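Prakov Community Learning Trust
Progress report to the Kereama Fund, period ending 1st July

1. Summary
The adult reading program has now completed its second term at the Tikusel center. Enrollment is in line with the plan agreed in January, and spending remains within the approved budget. The opening of evening classes in Zumow was delayed by two months while the lease was signed.

2. Classes and staff
Six groups now meet at Tikusel, two of them for learners who also need help with basic math. Graham Blackburn was appointed program manager in the spring and has taken over all reporting to the Fund. One tutor post remains open - interviews are under way.

3. Materials
The grant line for books paid for 2000 graded readers. Delivery is complete and the titles have been cataloged by level. Learners may borrow them between classes, and loan records are kept at the front desk.

4. Premises
Rent for the Tikusel rooms is fixed until the end of the grant. The Zumow lease includes heating and cleaning.

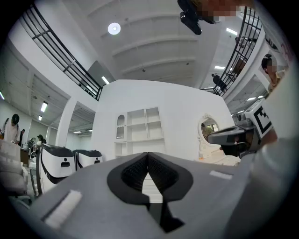 Figure 1. Two grippers, with white wall behind.

5. Next period
The Trust will fill the open tutor post, begin classes in Zumow and carry out the midterm learner survey. No change to the budget is requested. A full statement of accounts is attached as Annex A.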